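Barkeo Fob Watch for Nurses and Care Staff

I've been selling bits and bobs to nurses for long enough to know that the fob watch is the one thing people get wrong. They buy a cheap one in the first week, the pin bends by the second, and by the third they're borrowing a colleague's. So when I say the Barkeo is the one I'd pick for myself, I mean it – I wore one on the wards for my last few years and I've still got it in the kitchen drawer, ticking away.

The Barkeo clips on with a proper brooch bar, with a little safety catch that you close with your thumb. The face hangs upside down so you read it the right way up when you look down at it, and the second hand is bright red, which makes taking a pulse much easier at four in the morning. There's a date window as well, but it's small and I'll admit I never used it.

The case is stainless steel and the cover is silicone. Pop the watch out, wash the cover in warm soapy water, dry it and push the watch back in. We do the covers in navy, plum, sage and a very cheerful yellow (my favourite, though it sells the least!). If your trust or care home has rules about colours, ask your ward manager before you order. 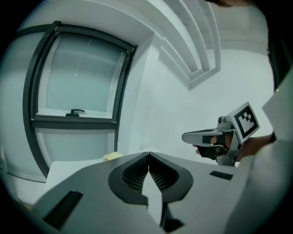 Close-up, grey and black.

Engraving goes on the back of the case, up to two short lines. Most people have a name and a ward, or initials and the month they qualified. We get a lot of "May" at this time of year. Dirk Hamann does all our engraving and he will ring you if something looks like a spelling mistake, so please leave a phone number. He'd much sooner ask than have to start again – and so would I, as I'm the one who pays for the spare cases.

Sizes and bits you might want to know:

Item code: 378
Movement: quartz
Battery: included, and any high street jeweller can change it
Fastening: brooch bar with safety catch
Cover: silicone, removable
Box: plain white card, or the Pavora gift tin for a little extra

If you'd like something dressier for a graduation present, have a look at the Tunoletti, code 229. It's on a short chain and it's lovely, but the chain does catch on things and I wouldn't wear it for a full shift. The Kennedy is the plain one with no cover, and colleges tend to order that for whole year groups. We can do up to 300 of those from stock. Anything bigger, please email first so I can check with the supplier.

Plain watches go out the next working day. Engraved ones take a bit longer, and they can't be returned unless we've made a mistake or the watch is faulty. Spare covers and batteries are on the accessories page.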